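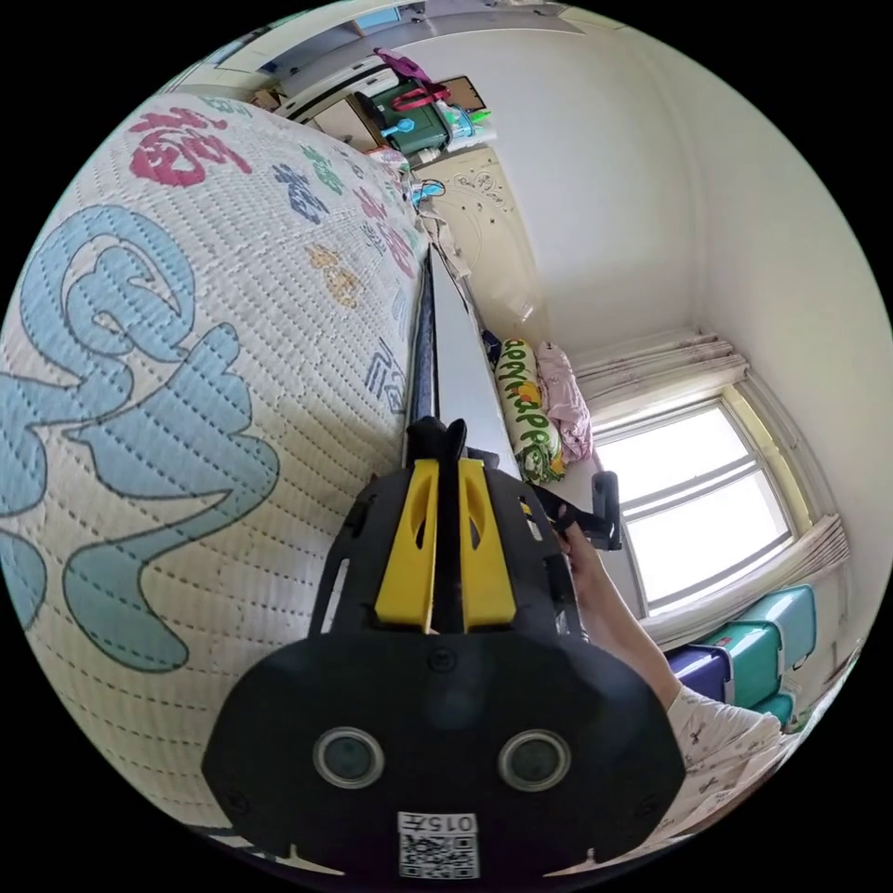 Good morning! I'm so glad to have this slot, because examples are my favorite part of the Wandmont project and they usually get one slide at the end.

Quick background. We want a policy that can handle clothes on a bed. To learn that, it needs people doing it, over and over, in real bedrooms with real clutter. Our first set, back in June, had 161 examples, all from the lab table in Brokstead. Great on the table. Hopeless on a mattress!

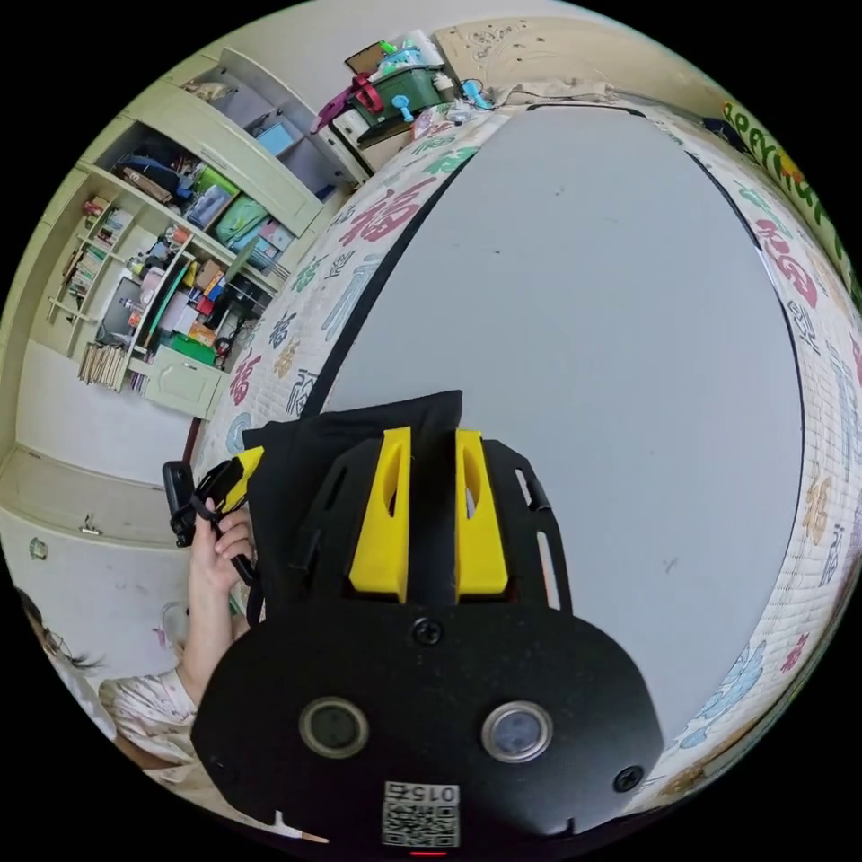 So we went into homes. Soft surfaces, daylight from one side, bright patterns everywhere. (Pause. Ask who has tried cloth.) I love this stuff, and it's hard. A sleeve never lands the same way twice.
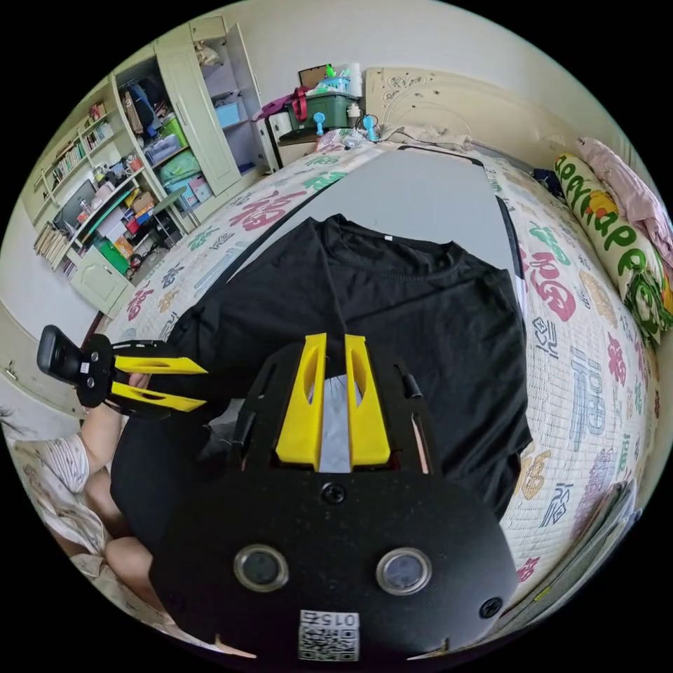
T-shirt spread on the board, grippers in hand.

Tell the Lagman story if there's time, 3 minutes at most. Of 36 examples from our first home day we kept 31. The other five had a hand drifting out of view, and we only caught it on playback. Now we check between shirts.
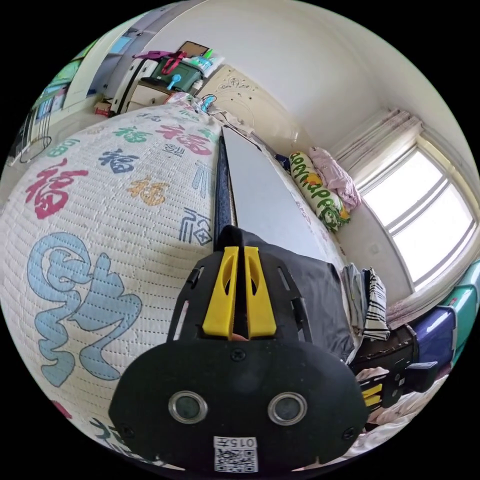 Last updated: Sat 27 October

Next up is Orumum, our labeling tool. Switch to demo.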